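Godton Robotics Club
Spring progress report to the Rirnusura Fund

What we have done since February

We have had a great term! The club is up to 14 students, and most of them now stay well past five o'clock. The bin-sorting project, which we call Flornska, is where nearly all the energy has gone. Students write the code that gets the arm to reach into a metal bin and pick out long blocks by color. Red and green only, for now - blue comes next term.

Blocks lying on their own are going really well. Our last full run logged 87 clean picks, a club record. Blocks lined up side by side are harder, and so are the ones close to a wall.
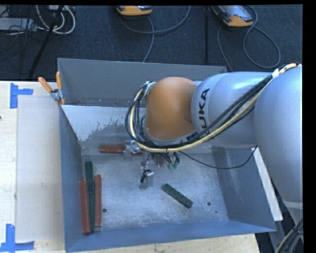 How the money was used

Of the 4,000 dollars you granted, almost all has gone to gripper fingers, tubing and fittings from Goel. What is left will cover spare fingers.

What comes next

Two of the older students are rewriting the approach angle so the fingers can get down beside the walls. The younger group wants to try stacking - we said yes, once the side-by-side picks are reliable. The next report will include their test logs.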